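3.2 What we bought, and what we wish we had bought first

When Marion Paterson and I sat down in April to plan the equipment list, we did what I think most small groups do. We started with the arm. The arm is the fun part, it has a glossy brochure, and it eats most of the money, so everything else got squeezed into a single line at the bottom of the spreadsheet labeled "misc." If you take one practical thing from this section, please make it this: break that line open before you sign anything.

Our original plan had 34 line items. By the end of the project it had grown by 10, and almost every addition sat at the gripper end of the arm. Replacement fingers, mounting screws in a thread size we didn't own, a second wrist camera, a longer cable for the second wrist camera (yes, really), and a frankly silly amount of stuff to pick up. I had assumed that the things being handled would cost close to nothing. Marion Lamont, who ran the Sedgwick trials before ours, warned me about this in the first week and I wrote it down and then ignored it.

We had two serious quotes for the gripper. Zatance offered a sealed unit with fixed fingers and a service contract. Esurport offered a more open design where the fingers come off and you can cut or print your own. On paper the Zatance unit was cheaper over the first year, and Reginald Van Dusen, who looks after spending at our end, quite reasonably wanted to know why we weren't simply taking it. My answer was that we didn't know yet what shape of finger we needed, and buying a fixed one felt like buying shoes for somebody you haven't met. We went with Esurport. I'd make the same choice again, though I would negotiate harder on spares.

Flowers were what settled it for me. The Stinstead task set has a family of soft, leggy objects in it, and artificial tulips are the ones we used most. They bend, they lean on each other, and a bloom can sit right up against the finger while the stem you want is tucked away behind a leaf. A thick finger takes up a lot of room in an arrangement like that. Figure 4 gives an idea of how crowded things get at the wrist camera, and also of how much blur we were living with on the camera model we had budgeted for.
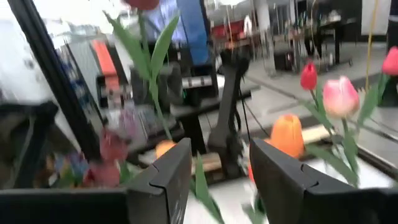 Figure 4. Wrist camera view with both gripper fingers among artificial tulips. Motion blur affects the whole view.

Blur turned out to be a budgeting question as much as a technical one. We priced the cameras by resolution, which is how the catalogs list them, and paid far too little attention to shutter type and exposure control. Mhairi Sutherland went back through a batch of our recordings and marked 38 percent of the frames as too smeared to label with any confidence. That is a lot of labeling time to pay for and not use! A better camera would have cost us more up front, and we think (we haven't done the sum properly) that it would have paid for itself before the end of the second round of trials. Slowing the arm down is the free option, and we did that too, but then each session runs longer and you're paying for people's afternoons instead.

Finger thickness is the other thing I'd put in the plan from day one. Blocky fingers are tough and they forgive a bad approach, so they're a decent first purchase. For stems we wanted something slimmer, and we hadn't set aside money for a second pair or for the hours it takes to refit and recalibrate. Sorcha Moncrieff ended up doing the refits in the evenings, and her time doesn't show up anywhere in our totals, so please read our cost figures as being on the low side.

One more item, and it's dull: props wear out and go missing. Petals come off, wire stems kink, and a tulip that has been squeezed all week doesn't behave like a fresh one, which matters if you're comparing runs. We now buy every prop in duplicate, keep the second lot sealed, and log the date we open it. It's a tiny cost next to the arm. It should still have its own line, along with storage boxes and shipping, and the supplier should be one that will sell you the same flower next season. Ours changed the length of the stem between orders, and we only noticed when the placement scores dipped. Section 3.3 explains how we handled the affected runs.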